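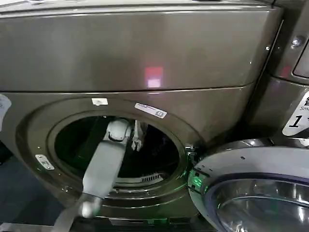
January 27, 2022

Laundry, and whether I'll ever be rid of it

Spent most of the afternoon at Stetness with Othmane, watching an arm go into a dryer after one small white cloth, and I've come home with my head full of it! Mum used to say she'd believe in the future when it folded a fitted sheet, and I thought of her the whole time.

I can empty our own dryer half asleep, with the phone under my chin, and I've never once thought about where my elbow goes. Now I can't stop thinking about it. The door opening is round, the drum is dark inside, and a bit of crumpled cloth has no proper shape to get hold of (Othmane says a mug is a holiday by comparison).

Abdelilah Ghoneim reckons we'll have something decent in ordinary homes by May of next year. I like him very much, but I bet him a tray of butter tarts that we won't. He wants 100 loads without a person stepping in, and I said I'd settle for 14, so long as they were my family's loads, with the inside-out hoodies and the tissue in the pocket.

Still, I'd take the help tomorrow, even slow help. My favourite idea is leaving it to putter away overnight while I sleep. Must ring Othmane about the Stakivent visit, and our own towels are still sitting in the dryer.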